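Progress Report on the Parts-Sorting Arm, Shared Workshop

11th December

The parts-sorting arm has now completed its second full stage of work, and it is appropriate to set down what has been achieved, what has been changed and what remains outstanding. Readers who have followed this blog since April will recall that the original proposal was modest. The workshop receives a steady quantity of donated electronics, most of it boxed with its cords, adapters and printed paperwork, and members spend a good portion of each open evening separating one from another. The arm was proposed as a means of relieving them of the dullest part of that work.

The project is carried out under the name Likusura, which was chosen by ballot and has no particular meaning. I am responsible for the mechanical side and for this record. Itziar Cifuentes is responsible for the control software and for the electrical safety of the installation, and all wiring is inspected by her before the supply is switched on.

Mechanical work

The first gripper was printed in a grey plastic and was retired after 187 cycles, when the left finger split along a layer line. It had also developed noticeable play at the joints, to the extent that the fingertips no longer met. The replacement uses flat plates with riveted pins at the pivots. The plates are painted matte black, a finish selected on the grounds that the earlier fingers produced a pale reflection which the vision software persistently identified as part of the object being held.

The rivets were set by hand. It is recommended that any member repeating this work place a paper shim between the plates before setting and withdraw it afterwards, as a linkage riveted too tightly will bind near the closed position and the motor will be blamed for it. I lost two evenings to that fault.

The closing force is limited in software. A mechanical stop was considered and drawn up, and the drawing remains in the project folder under "Nusus", together with the measurements for the longer fingers that were never made.

The handling of cords

Rigid items have presented few difficulties. Small cartons and adapters may be approached from above and lifted without much attention to where the fingers land. Power cords are another matter. A loose cord has no reliable shape, and the arm would frequently take hold of a single strand, raise it and drag the remainder across the bench.

A rule was accordingly introduced at the preparation table. Every cord is to be folded into parallel loops and secured at the middle before it is placed in the tray. Twist ties, rubber bands and short lengths of thread have all been tried. Rubber bands proved unsatisfactory, being inclined to catch on the fingertips at release. Members are asked to leave both ends of the cord free at the same end of the bundle, so that the plug and the appliance connector can be identified by eye when the bundle is lifted.

The target for the grip is the tied section. Gripping at the tie keeps the strands together, and the bundle then hangs or stands in a fairly predictable manner. Gripping nearer the plug was attempted at length and is not recommended. The moulded body is heavier than the cord and the bundle turns in the fingers.

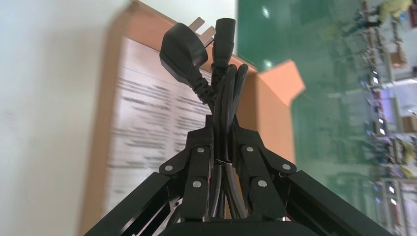 The question of speed was raised at the last members' evening and deserves a reply in writing. The arm is slow. A person of ordinary ability will sort a tray of cords in a fraction of the time, and no claim is made to the contrary. Speed has been held down deliberately while the approach path is being tuned, and it will be increased in stages once the rate of dropped items is acceptable to Itziar, who has set the threshold and declines to move it.

Vision

The wrist camera is adequate at close range. Its chief weakness is blur during lateral movement, when anything behind the gripper becomes unusable to the software. Printed sheets are affected worst of all, and attempts to read paperwork while the arm is travelling have been abandoned. The arm will in future pause before any reading is attempted. Itziar has also reduced the exposure time, with some improvement, although the evening sessions are now rather dark for it and a further lamp will be required over the bench.

Recordings are retained on the Herath drive, in the workshop office. There are around 4000 short clips at present. Members who wish to use them for their own projects are welcome to do so and are asked to sign the sheet beside the keyboard.

Outstanding matters

A second set of finger pads is to be cut in a softer rubber. The present pads are satisfactory on cord insulation but slide on glossy cartons.

The cable running along the forearm requires a proper guide. It is currently held in place with tape, an arrangement which has been described as temporary since the spring.

The controller board supplied by Jastitz has been returned for replacement after an intermittent fault on one channel. The spare is in use. Any member who observes the arm hesitating at the shoulder is asked to note the time and the position in the logbook and to leave the power on, so that the state of the board can be read before it is lost.

The next working session will be given over to the cable guide and, if time permits, the lamp. Five places are available at the bench. Closed shoes and eye protection are required, and the kettle remains out of service.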